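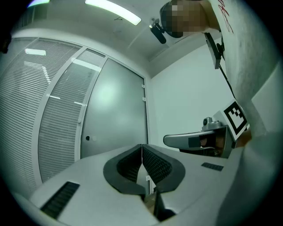 Black finger pads at the centre of a light grey gripper.

The Prekico is the plane most Urgate players skip. It sits at the far end of the light bomber line, it costs 579 research tokens, and its stat card shows two engines, a thin payload and a top speed that half the fighters at its rank can beat. Players unlock it, fly it twice and move on to the Bakke.

That is a pity, as the Prekico has been a much better aircraft since the May patch. Before then its bombs would not release in a turn of any kind, and the rear gunner stopped firing below 300 metres. Both faults have gone. The gunner now tracks down to the treetops, and you can drop in a shallow bank if you keep the nose steady.

The payload has not changed. You get 9 small bombs, released singly or all together. They will not kill a base. They will clear a row of trucks or a pair of light gun positions, and on the Trullside map that is enough to open the river crossing for your own side. Come in from the north, where the hills hide you from the airfield guns, and stay low until you pass the quarry.

The Bakke carries more and climbs faster, but it turns badly and burns easily. A single burst through the wing root usually finishes it. The Prekico can lose an engine and still get home, slowly, with a good deal of rudder. Trim it before you start the run -- trying to do it afterwards with a fighter behind you rarely ends well.

Crew training matters more than upgrades here. Put the first points into the gunner and leave the pilot until later. Of the modules, take the fuel tank lining, then the new propellers. The bomb sight can wait, given how low you will be flying.

Repair costs are still too high for a plane of this rank, and a poor match will leave you out of pocket. The developers have said they are looking at prices across the whole bomber line. Until then, land it whenever you can. A Prekico put down on the grass beside the runway counts as returned, even with the wheels up.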